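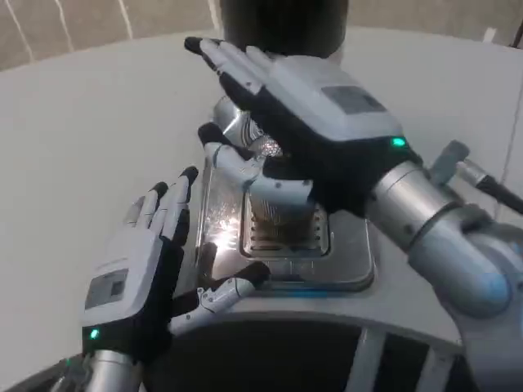
Anong Klinhom wrote after the last version of this talk that the radio mics were never the problem at Neagu, and that I should have started with the band. She has a point, so the order is changed: band first, then vocals, then the room.

## Slide 1 - Title

Sound for a touring rock musical in rooms that were not built for one. Give the show name (Sosedance) and the length of the tour, then move on. Leave the poster up while people sit down.

## Slide 2 - What we toured

- Onstage band, drums upstage centre on a riser.
- Cast on headsets, principals with 2 transmitters each.
- One desk for everything, mixed from the stalls where the venue allowed it.
- Smallest house was Skelau, 400 seats. Say this number slowly, it matters later.

## Slide 3 - Stage level

The drum kit sets the floor for the whole mix. With no screens at Skelau, the kit alone measured 80 dB at the front row during the quiet verses. The vocal system has to sit above that before a single word is understood, and the guitars have not come in yet.

What we changed:

- Amps off the deck, into boxes in the wings.
- Band on in-ears. The bass player kept one wedge for two weeks, then gave it up.
- Lighter sticks for the first-act ballads. The drummer agreed to this for the ballads only.
- Absorbent panel behind the kit, painted to match the set.

Result: 69 dB at the same seat, same verse. Play the two recordings here, the loud one first. Do not talk over them.

## Slide 4 - Vocals

Headset capsules at the hairline for the ensemble, at the cheek for the leads. Hairline looks better and sounds thinner. With the band brought down we could afford it for more of the cast than in the original plan.

Line-by-line mixing: one fader open for each person singing, everything else shut. Chorus numbers are grouped by voice part. Show the cue sheet for the Act One finale. Point at the crossed-out column - this is where the director moved an entrance and the old cues opened the wrong mics.

## Slide 5 - The room

Houda Farouk's measurements from Plullum go here. Long decay in the low end, worst under the balcony. We cut the subs there and did not try to fix it with EQ. Delay speakers under the balcony were timed from the drum riser, so the ear still places the sound on stage.

Mention that get-in was at 8 am and the first audience was the same evening. Measurement has to fit into the lunch break, when the stage is quiet.

## Slide 6 - What I would do again

- Agree the band level in rehearsal, with the musical director in the stalls.
- Ask each venue for a section drawing as well as a plan. Neagu sent only a plan and the balcony front was lower than we expected.
- Carry spare capsules. Sweat killed more of them in March than in the rest of the tour.

## Questions

Likely one: why not an electronic kit? The drummer is visible for the whole show and the cast take their timing from the real thing. If pushed, go back to slide 3 and replay the second recording.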